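Fixing a slipping grip on soft tubes (hand-held gripper)
Last updated: April
Maintained by Moataz Berrada

This page covers one fault: the pads close on a soft tube, the tube turns or slides, and the episode has to be thrown away. In the Trisska log it accounted for 40 rejected episodes out of 735.

Symptoms

The width reading keeps falling after contact. On replay the printed face of the tube rotates between grasp and lift. Rigid items such as boxes and jars are unaffected.

Before you start

Power down the logger. Keep fingers clear of the linkage, as the arms can snap shut when the trigger spring is released.

Procedure

1. Wipe both pads with a damp lint-free cloth. Let them dry. Do not use solvent.
2. Close the gripper with nothing in it and look along the pad faces. They should meet along their full height. If they touch only at the top, slacken the pad bolts, square the pads and retighten.
3. Check the threaded inserts in the arms. An insert that turns with its screw has pulled out of the plastic and the arm must be replaced.
4. Zero the width reading with the pads closed.
5. Hold a tube upright by its body, crimped end up, with the pads level with each other on either side.
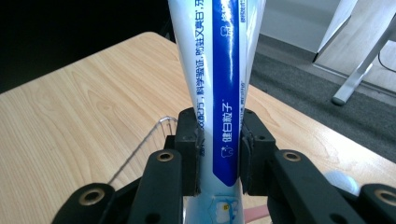 6. Lift and tilt the gripper to each side. Slip of more than 2 mm is a fail; go back to step 2.
7. Record ten short episodes and replay them before resuming the session.

If the fault returns

Change the pads as a pair. We do this every 500 grasps on the Birkora units, whatever the pads look like. Do not squeeze harder to compensate. A burst tube gets paste into the linkage, and the arms then have to come off for cleaning.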